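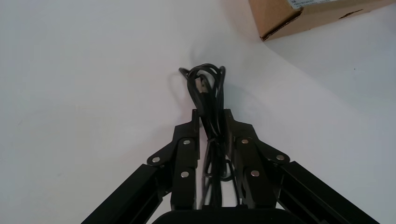 February
By Radwa Erraji

Savham Records Transfer: Progress Report to the Ghauri Fund, Period 2

1. Status

The project remains on schedule for cataloging and is behind schedule for storage conditions. Spending is within the approved budget lines. One change to the scope is requested in section 5.

2. Work completed in the period

The water board ledgers have been cleaned, foliated and boxed. The series consists of 459 bound volumes, of which 165 had been listed at the end of period 1. The remaining volumes were listed during this period, and the full series now has item-level entries in the catalog. Entries give the district, the date span, the type of account and the condition grade. Earlier shelf numbers have been kept as a secondary reference so that citations in older local histories can still be traced.

Condition grades were assigned on a scale of 1 to 5, where 5 means the volume can't be opened without further damage. Most volumes fell into grades 2 and 3. The usual faults are red rot on the spines, detached boards and mold staining along the lower edge of the text block. The staining is inactive in every volume tested. Volumes in grade 5 have been wrapped and set aside, and they won't be issued to readers until a conservator has seen them.

The Skerska district maps were flattened after humidification and moved from rolled storage to folders. Two sheets had been lined with linen at some earlier date, using an adhesive that has since turned brittle. These were left as found. Carys Parry has written a treatment proposal for both, and it is attached to the financial return.

3. Storage environment

Relative humidity in the lower store continues to drift above the agreed upper limit overnight. The pattern is consistent: readings begin to climb at 9 p.m., when the air handling drops to its reduced setting, and recover by mid-morning. The upper store has stayed within limits throughout.

The building manager has agreed to run the lower store at the daytime setting for a trial period. The cost falls under the host contribution and has no effect on the grant. If the trial doesn't bring the overnight figures down, the next step is a survey of the north wall, where the render has failed in places and rainwater may be getting in behind it. No material has been moved into the lower store while this is open. Boxed ledgers are on temporary shelving in the upper store, which has reduced the working space there but hasn't delayed listing.

4. Catalog and access

Records are entered in Siltine, the cataloging system used by the rest of the collection. Import of the period 1 spreadsheet produced duplicate authority entries for place names with variant spellings. These were merged by hand, and a fixed list of place names is now used at the point of entry. The list will be supplied with the final report.

Public access to the new entries is planned for the next period. The outstanding task is a check of the personal data in the arrears books, some of which name households in debt. The closure period for these volumes hasn't been settled. Carys Parry is preparing a short policy note for approval by the records office.

5. Change requested

The original budget includes a line for digitizing a sample of the ledgers. We ask to reassign this line to conservation of the grade 5 volumes. The sample was selected before the condition survey, and several of the volumes chosen are now known to be too fragile for the scanning cradle. Digitization of the sound volumes can follow under a separate application. The total grant would be unchanged.

A decision is needed before the next claim is submitted, as the conservator's studio requires a confirmed order to hold bench time.

6. Work planned for the next period

Complete the check of the arrears books and release the open entries. Begin listing the loose correspondence, starting with the Skerska bundles. Report the results of the humidity trial. Obtain a second quotation for treatment of the lined maps.

Recent items
Savham Records Transfer: Progress Report, Period 1
Condition grading: notes for listing staff
Skerska district maps: summary finding list
Access and closure policy (draft)

Last updated: February, 4:40 p.m.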